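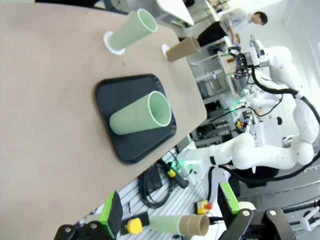 Should a company be allowed to hold a trademark it has stopped using?

Only for a limited time, and only if it can show a real plan to bring the mark back to market. The law in most countries already says something close to this. The difficulty lies in how the rule is applied, and this essay argues that registries and courts have become too generous to owners who keep old names on the register with no goods behind them.

The dispute between Vetitz and Seton shows the problem well. Vetitz registered a house name for kitchen goods many years ago and sold under it through a network of small distributors. Sales ended when the distributors closed. Seton, a younger firm, later adopted a similar name for a line of table lamps and serving pieces, invested in packaging and store displays, and received a warning letter in March. By then Vetitz had sold nothing under the name for longer than the period of non-use the law permits.

Seton asked for the registration to be canceled. Vetitz answered with proof of use consisting of 216 pages, most of them internal emails, draft catalogs and a single invoice for 40 units shipped to an affiliated company. The registry accepted the invoice as genuine use. Seton, facing a further round of costs, agreed to change its name and withdrew.

We consider that outcome wrong in principle. A sale between related companies, made shortly before a challenge and never repeated, tells the public nothing about where goods come from. It creates no customers and serves no market. The purpose of a trademark is to let buyers connect a product with its source, and a name that appears on no shelf cannot do that work.

Owners raise a fair objection. Product development is slow, supply contracts fail, and a business should not lose a valuable name over one bad season. Srithong, a maker of garden tools, lost its main factory to flooding and needed most of the grace period to resume production. It kept its registration, and rightly so. It had orders, a replacement supplier and dated correspondence to prove both. A stricter standard would have left Srithong exactly where it stood.

What should change is the treatment of thin evidence. Registries should give little weight to sales between affiliates unless the goods are then offered to outside buyers. They should also ask for proof covering each category of goods claimed. Jovach, for example, holds its mark for 30 separate product types and has sold in only a few of them. Every unused category is a fence around ground that another firm might wish to work.

Cost deserves attention as well. A filing fee of 2,000 for a cancellation request is modest for a large owner and heavy for a small applicant, who must also pay for counsel and translation. Refunding that fee when the challenge succeeds, and charging it to the owner of the canceled mark, would place the expense with the party that caused it.

The register is a public record. Those who consult it before choosing a name are entitled to assume that the entries correspond to real trade, and the authorities that maintain it already have most of the powers they need to make that assumption safe.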